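Visiting the Skilten kitchen morning: your questions

When can we come?
Doors open at 10 and we carry on until everyone has had a proper look, which last May took us well past lunch!

Do I need to know anything about robots?
Not a thing. Leanne Bramwell does the welcome and she's very good at plain words (and at repeating them, bless her, for those of us at the back).

What will we see the robot do?
Everyday kitchen jobs, mostly putting things away and fetching them out again. Dagim Araya runs the demonstration and is happy to be interrupted. We work at an ordinary home worktop, bread toaster, cutting board, paper towels and all, and the bamboo drawer tends to be the bit people ask to see twice.
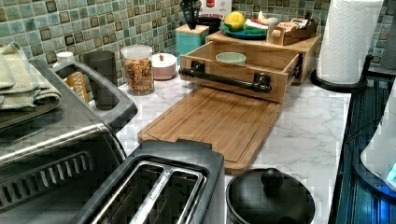

Can I bring the children?
Please do, though under-eights need a grown-up beside them the whole time.

Is there a charge?
No, but we only have 60 places, so do book with the Goodall front desk before 2023-09-26. If your plans change, a quick call lets us offer your place to somebody else.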